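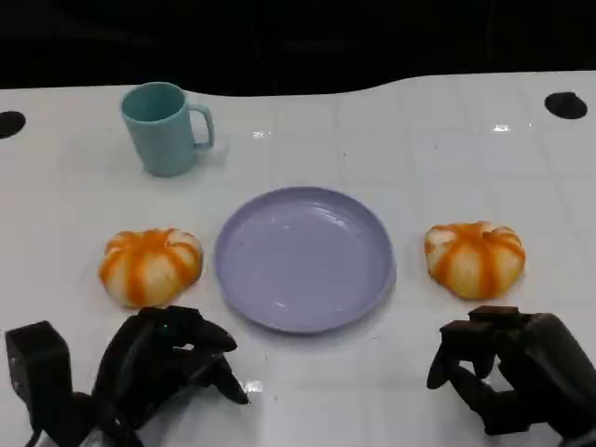
4. Deciding which hand goes first

4.1 The problem with two willing hands

Once the perception module (Section 3) has handed over its list of objects, the planner has to turn that list into motion, and with two hands there is a choice to make before anything moves. Should the left hand take the left bun while the right hand takes the right one? Should they go together or in turn? A person laying a table never stops to think about this, and we were keen to see how far a small, readable piece of software could get with the same question. It got a good deal further than we expected!

We call the planner Brerier. It is a scheduler that sits between Wiken, our object tracker, and the low-level joint controllers of the two hands. It knows nothing about grasping as such. Its whole job is to give out turns, and to take them back again when a turn is going badly.

Figure 4 shows the layout we use throughout this section. A round lavender plate lies between two orange-and-white buns, with a teal-blue mug standing beyond the left bun, and each hand waits in front of the bun on its own side. The goal given to the planner is that both buns should end up on the plate. The mug has no part in the goal and is treated as something to keep clear of. The layout is close to a mirror image, and the near-symmetry is what makes it such a good test. Both hands have an equally good claim on the plate, both have a short path to it, and a scheduler that breaks ties badly will send the two of them to the middle at the same moment.

4.2 Claims and zones

Brerier divides the tabletop into zones. These are worked out afresh from the tracked objects each time a plan is made, so there is no fixed map to keep up to date. Every object gets a zone of its own, grown outwards by the width of the hand that might reach for it, and the plate gets a further zone above it, which we call the landing zone. A hand must hold a claim on a zone before any of its fingers may enter.

Claims come in 2 kinds. A soft claim says "I would like this soon" and can be taken away by the other hand at any time. A hard claim is granted only when the hand is ready to move in, and it lasts until the hand has left. The soft claim is the part we are most pleased with. It costs almost nothing to compute, and it lets the second hand start its reach while the first is still over the plate, in the knowledge that its turn is next in the queue. Without soft claims the motion looks stiff, one hand frozen while the other works. With them the hands seem to flow around each other, and visitors to the Clinstead lab tend to remark on it before we have said a word about scheduling.

Ties are broken by looking at what else is nearby. In the layout of Figure 4 the mug adds a small cost to lifting on the left, where a high arc would bring the wrist close to it, so the right hand is given the landing zone first. Move the mug over to the other side and the order flips. We did not write a rule for this. It falls out of the path cost, and it was a lovely thing to see in the logs for the first time.

4.3 What the tracker has to promise

None of this works if the objects hop about in the planner's view of the world. Two buns of the same kind are a hard case for any tracker, as they share a colour pattern and differ only a little in apparent size and shape. Early versions of Wiken would now and then swap their labels when a hand passed between the camera and the table. The planner would then believe that the left hand had claimed the right bun, and it would drop both claims and start again.

Tariq Talpur's fix was to stop asking the tracker for identity where the task does not need it. As far as the goal is concerned, either bun will do. The claim is therefore now attached to a place on the table, and the label is allowed to change underneath it without fuss. Real identity is kept only for objects that are named separately in the goal or that must be avoided. This cut the length of the claim-handling code and made its behaviour far easier to follow on screen.

Glare gave us a second worry. The white tabletop is glossy, with faint lines running across it, and bright spots on such a surface can be taken for the edges of small objects. Wiken asks for a candidate object to hold its shape over a short run of camera readings before it is passed on, and a highlight slides as soon as the viewpoint shifts. We found no need for anything cleverer.

4.4 Results

We ran 480 trials with the buns, plate and mug moved to new starting points each time. The scheduler was left alone from start to finish, with no change of settings between runs. Of the full set, 29 ended without both buns on the plate. When we went through the logs, 21 of these were grasp faults in which a bun slipped or turned during the lift, and Brerier's own decisions had been sound. The others were true scheduling faults. All of them came from starting points where the mug stood so close to the plate that its zone and the landing zone overlapped, leaving neither hand able to get a hard claim. The planner waited politely, as it was built to do, and the trial timed out.

We are glad to have found a fault with such a clear cause. Shoshana Montoya has since added a third step to the planner, in which an avoided object that blocks every claim becomes an object to be moved. The change is a short one, and early runs are very promising, but it was not part of the version tested and we leave its results out of the figures given in this section.

4.5 Reading the plan as it happens

Every claim, grant and release is written as a single line of plain text, with the hand, the zone and the reason. The Awan viewer, which we describe in Section 6, draws these lines over the live camera view, so that anyone at the desk can see who holds what. We would urge other groups to try something of this sort early on. Most of the improvements above began with someone watching the viewer and asking why the left hand was waiting, and the answer was already there on the screen in words they could read. Timing data for the claim queue, including the worst cases, is given in Appendix B.

14 shares 3 comments

Contact the authors | Copyright the authors | Back to top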